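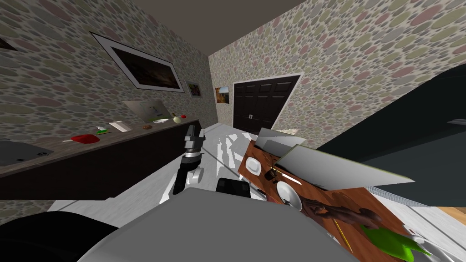 Simulated kitchen and dining room, view over the robot body with one arm raised.

Hesten table-clearing set, data card
Last edited January 26, 2026
Maintainers: Corinne Greenberg, Nicanor Becerra

Summary
Hesten holds 361 simulated episodes for a home-built mobile arm. We use them to test grasp code before it is run on the hardware in the shared workshop. Each episode is set in a furnished room with a counter along one wall and a wooden dining table. Tableware and food items are placed on both. Wallpaper, floor and furniture finishes are drawn again for each room.

Views
There are two camera streams per episode. The body view looks out over the robot's shell towards the room and is the one to use for base placement. The wrist view looks past the fingers and is meant for the last part of the approach. At close range a bowl can take up half of the wrist image, with both fingers still open in front of it. Expect the far rim to be out of view at that point.
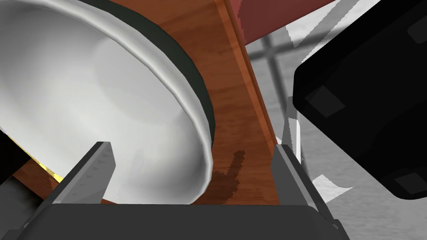 Contents
episodes/ one folder per episode, numbered from 0
splits/ train 308, test 53
config/ room seeds, joint limits, gripper width
tools/ replay and export scripts

Each episode folder holds both video streams, joint positions, gripper commands and a short task string. Times are in seconds from the start of the episode.

Running a replay
1. Install the Cenier package from the workshop server.
2. Set HESTEN_ROOT to the folder that contains episodes/.
3. Run tools/replay.py with an episode number.
Episode 211 is a good first check. It is short and uses a single arm.

Known problems
Contact between fingers and thin rims is too stiff. Grasps that hold here may slip on the real arm.
Flat items lying close to a bowl are sometimes pushed through the table top. Otis Wojcik has a patch in branch rim-contact, not yet merged.
Surface textures are sharper than the workshop camera gives. Blur the wrist stream before training on it.
Joint logs in 5 episodes stop before the video does. They are listed in config/short.txt.

Changes planned for March
Softer finger pads and a second table height.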